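Chapter 8
Who Pays for the Schoolhouse?

Public money and private schools have been argued over for as long as there have been public schools. This chapter looks at how a state decides which schools it will fund, and what it may ask for in return.
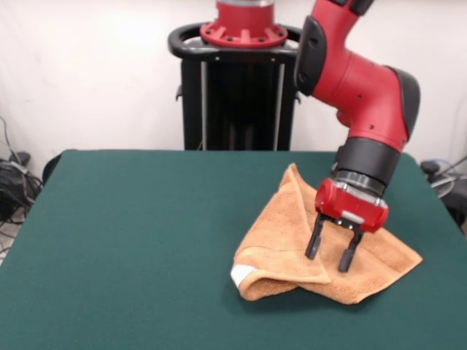

Figure 8.1 A red and black robot arm over a dark green table.

We begin with the town of Homlow, where 836 children were enrolled when the council voted in March to end bus service to schools outside the public system. Parents at two of those schools objected. They paid the same local taxes as everyone else – the buses, they said, were a safety service.
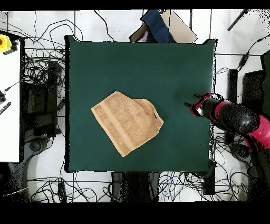
Figure 8.2 Folded tan towel and gripper.

The council took a narrower view. A bus that stops only at a private school is a benefit to that school, whoever rides it. Neighboring Ullelar reached the opposite result under the same state law,

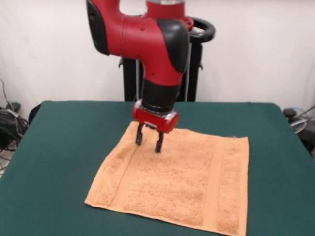 and its buses still run to every school within the town limits. The difference lay in how each council read the word "aid," a term the law leaves undefined. Section 8.2 sets the two readings side by side.
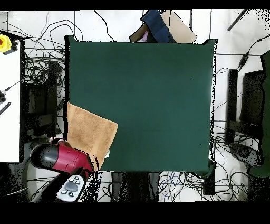 L. Khoury
Lecturer in Public Policy, Dekton College

Before reading on, write down what you think "aid" should cover. Textbooks? School nurses? Keep your list for the review at the end of the chapter.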